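Prüfliste zur Foren- und Medienverwaltung vor dem Versionswechsel
Dornstead Gemeinschaftsportal, Bereich Betrieb
Stand: Oktober
Prüfer: Khurram Butt

Gegenstand der Prüfung ist die Forensoftware samt Galerie-Erweiterung Mengal auf dem Produktivsystem. Die Prüfung erfolgt nach der Wartungsrichtlinie des Portals. Jeder Punkt ist mit »erfüllt«, »mit Auflage« oder »nicht erfüllt« zu bewerten. Bemerkungen sind in ganzen Sätzen abzufassen.

1. Datensicherung

1.1 Vollständige Sicherung der Datenbank liegt vor: erfüllt
Bemerkung: Die Sicherung wurde auf dem Testsystem Trarngate eingespielt. Die Tabellen für Beiträge, Anhänge und Benutzerrechte sind vollständig.

1.2 Sicherung der Verzeichnisse für Anhänge und Medien: mit Auflage
Bemerkung: Das interne Datenverzeichnis ist gesichert, das öffentlich erreichbare Verzeichnis mit den Vorschaubildern bislang nicht. Es ist bis zum Wartungsfenster in den Sicherungsplan aufzunehmen.

1.3 Wiederherstellungsanleitung hinterlegt: erfüllt

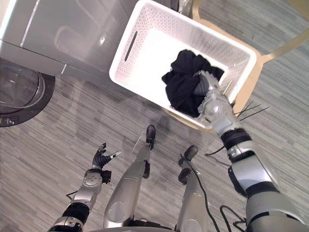

2. Galerie und Anhänge

2.1 Abgleich der Medieneinträge mit den Dateien auf dem Server: nicht erfüllt
Bemerkung: Für 484 Einträge ist in der Datenbank eine Originaldatei verzeichnet, die unter dem angegebenen Pfad nicht vorliegt. Betroffen sind ausschließlich Alben, die aus der früheren Forensoftware übernommen wurden. Die Dateinamen unterscheiden sich, soweit geprüft, nur in der Groß- und Kleinschreibung der Endung. Eine Umbenennung per Skript ist zulässig, zuvor jedoch auf Trarngate zu erproben.

2.2 Neuaufbau der Vorschaubilder: mit Auflage
Bemerkung: Der Vorgang bricht bei der ersten fehlenden Datei nicht ab, protokolliert den Fehler aber auch nicht. Er ist erst nach Erledigung von Punkt 2.1 zu wiederholen.

2.3 Dateirechte der Medienverzeichnisse: erfüllt
Bemerkung: Eigentümer und Gruppe entsprechen der Vorgabe. In 2 Unterverzeichnissen bestand Schreibrecht für alle Systembenutzer - dies wurde während der Prüfung berichtigt.

2.4 Begrenzung der Dateigröße beim Hochladen: mit Auflage
Bemerkung: Die Forensoftware lässt größere Dateien zu als der Webserver. Benutzer erhalten in diesem Fall eine leere Seite statt einer Fehlermeldung. Beide Werte sind anzugleichen.
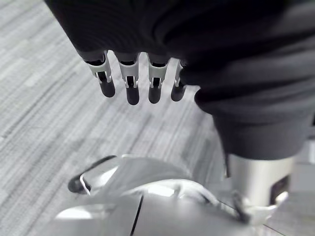 Die Angleichung ist in der Konfigurationsdatei des Webservers vorzunehmen und im Änderungsprotokoll zu vermerken. Eine Anpassung allein in der Verwaltungsoberfläche genügt nicht.

3. Erweiterungen und Designs

3.1 Verträglichkeit der installierten Erweiterungen: mit Auflage
Bemerkung: Von 31 Erweiterungen ist für die Umfrageerweiterung Kurneo keine freigegebene Fassung verfügbar. Sie ist vor dem Versionswechsel zu deaktivieren, jedoch nicht zu deinstallieren, da andernfalls die Abstimmungsergebnisse gelöscht werden.

3.2 Angepasste Vorlagen: erfüllt
Bemerkung: Die Abweichungen vom Standarddesign sind dokumentiert.

4. Protokolle und Fehlermeldungen

4.1 Fehlerprotokoll des Servers gesichtet: erfüllt
Bemerkung: Wiederkehrend tritt der Status 500 beim Aufruf der Albumübersicht auf. Ein Zusammenhang mit Punkt 2.1 ist wahrscheinlich, aber nicht nachgewiesen.

4.2 Benachrichtigung der Administratoren bei Fehlern: nicht erfüllt
Bemerkung: Die hinterlegte Empfängeradresse besteht nicht mehr. Eine Funktionsadresse ist einzurichten.

Ergebnis: Die Freigabe für den Versionswechsel wird nicht erteilt. Nach Behebung der Mängel unter 2.1 und 4.2 ist eine Nachprüfung zu beantragen. Die Auflagen können im Wartungsfenster erledigt werden, sofern dieses nicht vor 22:00 Uhr beginnt.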